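日曜、計算室、ひとり

報告遅れの推定、やり直しの続き。先週「ほぼ終わった」とこのノートに書いた人間がいるが、筆跡からすると私らしい。

対象は前回と同じで、百日咳の発症日から届出日までの遅れ。Sedstead が181例、Oltemport が88例。この二つの町の遅れ分布を別々に推定して、直近の発症数を補正するのに使う。補正しないと、流行曲線の右端はいつ見ても下がっている。届出がまだ来ていないだけなのだが、下がっているグラフは会議で喜ばれるので扱いにくい。

やったこと

最初に Siu の右側打ち切りの扱いを直した。正確に言うと打ち切りではなく切断のほう。発症していても届出がまだの人は、そもそもデータに一行も存在しない。旧版の尤度は全員が最後まで観察されたような顔をしていて、最近の発症者ほど遅れが短く見えていた。当たり前である。遅れが長い人はまだ来ていないのだから。分母に観察締切までの累積確率を入れる一行で済むのに、その一行のために関数を三つ書き換えた。テストは通ったが、そのテストを書いたのも私なので割り引いて読むこと。

次に分布の比較。ガンマ、対数正規、ワイブルの三つ。Sedstead は対数正規がやや良い。差は小さく、図に重ねると線の太さの問題に見えてくる。ただし裾は違う。遅れの上限は5週間で切っていて、ここより外に落ちる確率が対数正規だと無視しにくい。上限の根拠を探して古いノートをめくったら「とりあえず」と書いてあった。とりあえずの寿命は長い。

Oltemport はどれを当てても合わない。遅れゼロ日に高い山があり、そのあと谷があって、それから普通の山が来る。発症した当日に受診して当日に検査が出て当日に届け出る町、という解釈も形の上では可能だが、百日咳で初日に気づく人がそんなにいるとは思えない。咳が続いて続いて、家族に言われてようやく行く病気である。

Reda Sqalli に聞いたところ、返事は早かった。「発症日の欄が空だと、届出日が自動で入る入力画面だったはず」。はず、とのこと。つまりゼロ日の山の相当部分は欠測である。欠測が値のふりをして座っている。しかも本物のゼロ日と見分けるフラグはない。

二成分の混合にした。確率 p で「写された日付」、残りが本来の遅れ。p は町ごとに別。Sedstead にも同じ構造を入れて、p がゼロ近くに落ちるかを見る。落ちた。少し気分がいい。Oltemport の p は事後分布が広く、ゼロ日の本物がどのくらいあるかについてデータは何も語らないので、事前分布がそのまま出てきているだけだと思う。事前分布を変えて回し直すと、やはりそのまま動いた。自分の意見をコンピュータに清書させている状態。

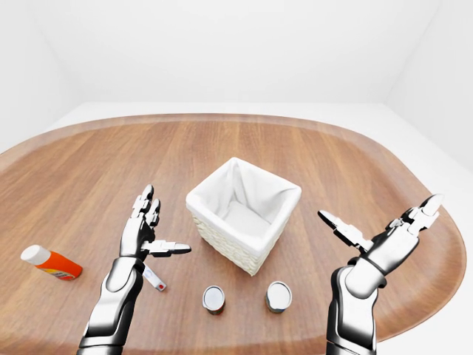
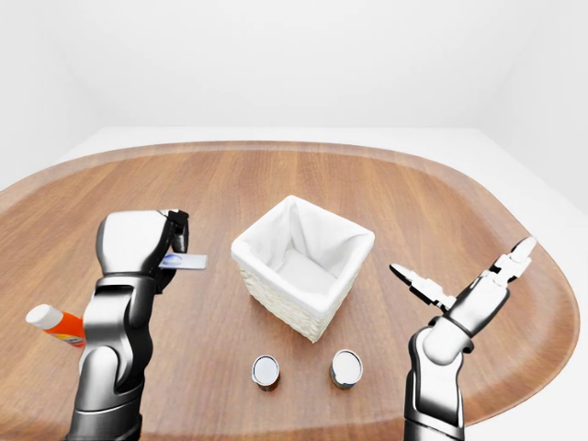
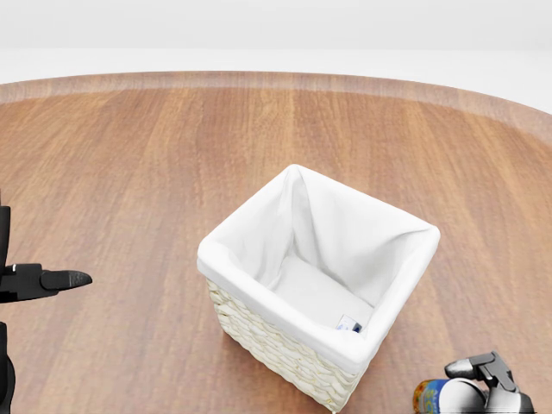
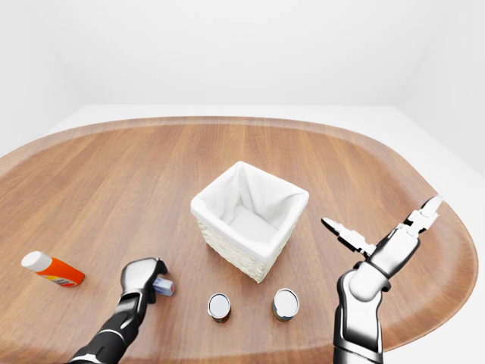 木のテーブルに四角い編みかご、四枚とも。最後の一枚には手前に小さな缶が二つ。

p の識別について、もう少し。日付の粒度を細かくできれば助かるが、元データは日単位しかない。受付時刻が残っていれば午前の届出と午後の届出で分けられるかもしれない。Reda は「残っていない」と「残っているが出せない」の中間のような言い方をした。どちらなのか確認する。

別案として、検体採取日を使う。こちらは自動では埋まらないらしい。発症日が届出日と同じなのに採取日がそれより前なら、その発症日はほぼ間違いなく写しである。咳が出る前に咳の検査をする人は少ない(接触者の検査はあり得るので、ゼロではない。そこは接触者の欄で除く)。これで一部の行だけでもラベルが付けば、混合の p に足場ができる。採取日の列は手元の抽出には入っていない。前回、列が多すぎると言って落とさせたのが誰かは、書かなくてもわかると思う。

計算のほう

事後分布から500本の曲線を引いて右端の補正にかけた。Sedstead の図はきれいに扇形に開く。直近の週は幅が広く、上がっているとも下がっているとも言えない。これが正しい答えなのだが、Ronness に送ると「結局どちらですか」と返ってくるのが目に見える。中央値だけの線を一本くれ、と前にも言われた。渡すと、その一本だけが資料に残って、幅のほうは旅に出る。今回は幅だけ渡して線を渡さない、という案を考えている。大人げないかもしれないが検討に値する。

Oltemport の図はまだ出さない。混合にする前の版だと遅れが短く推定されて補正が足りず、混合にすると今度は補正が増えて、直近が急に流行しているように見える。同じデータ、同じ町、モデル違いで話が逆になる。これを説明なしに外へ出すのは避けたい。説明つきでも少し避けたい。

曜日効果も入れていない。週末に届出が止まるのは生データを見れば明らかで、月曜が高い。遅れを届出曜日で調整すると、切断の分母の計算が面倒になる。ハザードで書き直して離散時間にしてしまえば素直に入るはずで、どうせなら最初からそうしておけばよかった。最初にそう提案した人(Reda)に対して、「そこまでは要らないでしょう」と答えた記録がこのノートの前のほうにある。ページは破らずに残しておく。

時間変化も気になる。流行が話題になると医者が早く疑うようになり、遅れは縮む。遅れが縮むと、固定した分布での補正は過大になる。Sedstead を前半と後半に分けて当ててみたら、後半のほうが短い。ただし後半は切断補正が強く効く側なので、本当に短いのか、補正の直し方がまだ甘いのか、今日の時点では区別していない。シミュレーションで確かめる。遅れを一定にした偽データを作って、同じ分け方で差が出るかどうか。出たら私のバグ、出なければ医者が優秀。

収束の診断は問題なし。一本だけ最初のうち変なところをうろうろした鎖があり、初期値を見たら p が一に近いところから出発していた。全員が写しという世界から始めたわけで、戻ってきただけ立派である。初期値の範囲は狭めた。

ファイルの置き場所について。混合版の出力は新しいフォルダに入れた。古い「最終」フォルダと「最終2」フォルダには触らないこと。中身が違うのは知っているが、どちらがどの図のもとなのかを調べるまでは両方とも残す。

次にやること

・採取日の列をもらう。頼み方は丁寧に。
・接触者の検査をどう除くか、定義を Reda と合わせる。
・偽データで前半後半の差の確認。これを先にやる。
・上限5週間を延ばしたときに Sedstead の右端がどれだけ動くか。
・離散時間ハザードで書き直し。曜日はそのとき。
・Ronness への返事。図は Sedstead のみ、幅つき。本文は短く。

夕方の追記。偽データを一組だけ試した。前半と後半に差が出た。一組なので何とも言えない、と書いておくが、分母の締切日が前半のほうで一日ずれている気がする。締切当日を含むかどうか、関数の中で二か所、書き方が違う。明日直す。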